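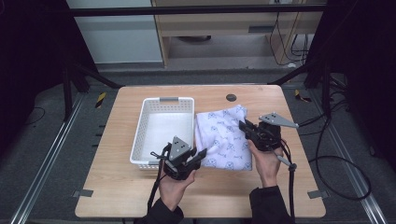
The basket, the cloth, and the table with the hole in it.

I inherited the table along with the apartment on Cakov Street, the carpet (dark gray, hides everything, hides earrings especially) and a shoebox of keys that fit no door I've ever met. Forty-two steps up, no elevator. My uncle Lalit Khurana carried that table up by himself, or so he told everybody, and after the second drink it got heavier and there was a storm.

It's a nice table, pale wood, rounded corners so you don't bruise your hip. And then there's the hole. A round dark one near the far edge, for cables, because he bought it for a computer he never got around to owning. He ate at it for years. When I was little I was sure the hole went down to the Valderramas' kitchen on the floor below, and I used to whisper into it. Mrs. Valderrama played along once, yelling up the stairwell that she'd heard me and yes, I could have a cookie. I believed in that hole for a long, long time after that.

So anyway, laundry. I'd put it off all week and then did the whole lot in one go, and by evening I had everything put away except the cloth. You know the one thing you keep going around? It's white with little blue-gray hearts on it, and kites, or I've always said they were kites, and some scribbly writing you can't read. My cousin and I spent a whole March trying to read it. She decided it said "Jillby," and Jillby became a person, a lady who flew kites and was unlucky in love, and we had stories about her until my cousin turned thirteen and wouldn't do the voice anymore.

I folded it in half, then in half again, and it came out crooked. Did it over. My uncle folded like he was mailing the thing to a king, every corner pressed down with his thumb, and I fold like somebody's waiting in the car. Third try was close enough to a rectangle, so I set it down right up against the basket and stood there.

All it had to do was go in! The basket was empty, the white plastic one with all the little openings in the sides, and the closet was open behind me. I figured once it was in the basket it would go on the shelf, and once it was on the shelf I'd be a person whose uncle's things were on a shelf.

I leaned over the table, all the way to the far side, and put my mouth near the hole.

"Jillby," I said, "do you want to stay out?"

Downstairs somebody dropped a pan and swore. I took that as a yes and went to put the kettle on.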